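Sheet swap returns to MacAulay Hall

Our bedding swap is back, and I can't tell you how pleased I am! Last December we filled two trestle tables and went home with bare ones. This time we've been given the big room at MacAulay Hall, so bring everything — duvet covers, pillowcases, the single sheets your children have outgrown, the lot.

The rules haven't changed. Wash it, fold it, pin a note on it with the size. Small holes are fine, as there's a mending table again, and Setsuko Sekiguchi will be showing her flat patch, the one that doesn't scratch when you roll over on it. I've had one on my favourite pillowcase for 2 years and it's still going strong. Entry is £3, tea included.

Patterned doubles went first last time, and cartoon prints most of all. A plain white sheet is lovely, but a white sheet with little colourful pictures all over it makes a child want to go to bed (mine, at any rate).

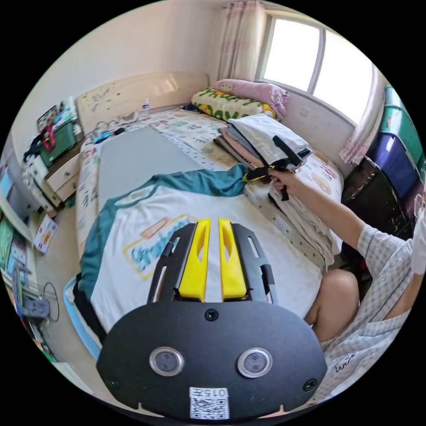 What to do with the leftovers

Anything too thin to sleep on can still be used. Clelisura, the sewing group from Uton Road, will take worn cotton for bag linings and would love 40 more pieces before the autumn. Old flannelette makes wonderful dusters, and a fitted sheet gives you yards of good elastic if you unpick it patiently.

Please keep pillows and duvets at home this time, as we can't store them. Zips and buttons are very welcome — there's a jar for them by the door.

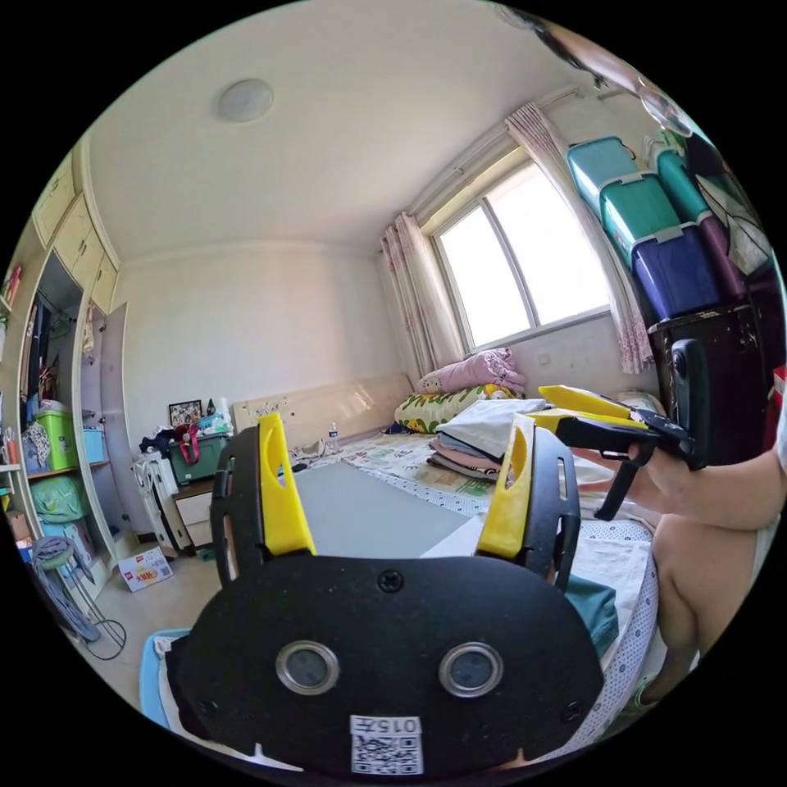 Sandal weather, July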